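April, late, kitchen table

Couldn't sleep, so you get a long one tonight. Stela Ene called after supper to say the parade route is changed again. We're not going past the old mill now, we turn at the bank and come straight down to the memorial, which suits my knees just fine. She wants 34 flags along the wall by the time the band gets there, and she wants them straight (she said "straight" three times!).

I went over to the post this morning to help Margareta Dumitrescu with the letters. She found a whole bundle her father wrote home from the Army, tied up with kitchen string, and we read 2 of them out loud before we both needed coffee. He mostly wrote about food. And socks, he was very worried about socks. I'd love it if she read one at the service but she says her voice would go, and I didn't push.

Nelu Buzatu still hasn't said yes to carrying the colors. He did it for years and now he says let the younger ones have a turn, but then he asked me what time we line up, so we'll see. Tudor Gavrilă has his old uniform back from the cleaners and it buttons, as he told everybody in the room, twice.

I keep thinking about Dad. He never marched in one of these, just stood on the curb with his hat off. 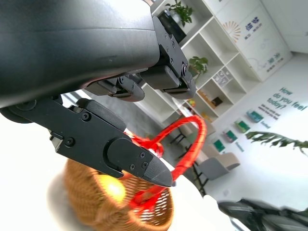
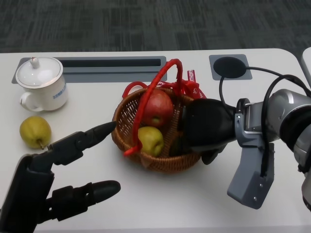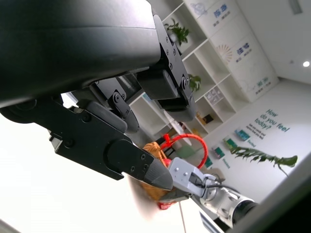

The wicker basket.

Still to do

Call Ruxandra about the bugler. Iron the blue dress. Find out who has the key to the flag closet, and get stamps so Margareta's thank-you notes can go out.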